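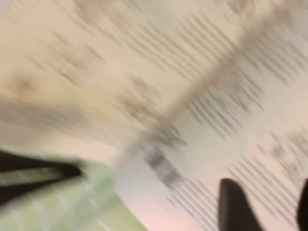
Cream and tan tones, with a paler band running on the diagonal.

Reading time: 1 minute

Changes to the Heritage Colour Grants

Applications for the Heritage Colour Grants open in July. Owners of listed houses and shopfronts in the Sallent precinct may apply for assistance with exterior repainting, including surface preparation and the repair of mouldings, sills and verandah posts. Interior work remains ineligible.

The maximum grant has been raised to $900 per property. Applicants are required to submit one written quotation and a completed colour schedule. Where original finishes survive beneath later coats, the schedule should draw on them. Where none can be found, applicants should consult the revised Lutetti colour register, which now lists 728 shades and is held at the front counter for inspection during office hours.

Duyên Lại, Heritage Adviser, will be available by appointment to review draft schedules. Appointments may be booked until 5 pm on any working day.

Properties on Bumska Street that received a grant within the past seven years are not eligible in this round. Owners who are uncertain of their status should write to Ayuba Gyamfi, Grants Officer, before engaging a contractor. Work commenced before written approval has been issued will not be funded.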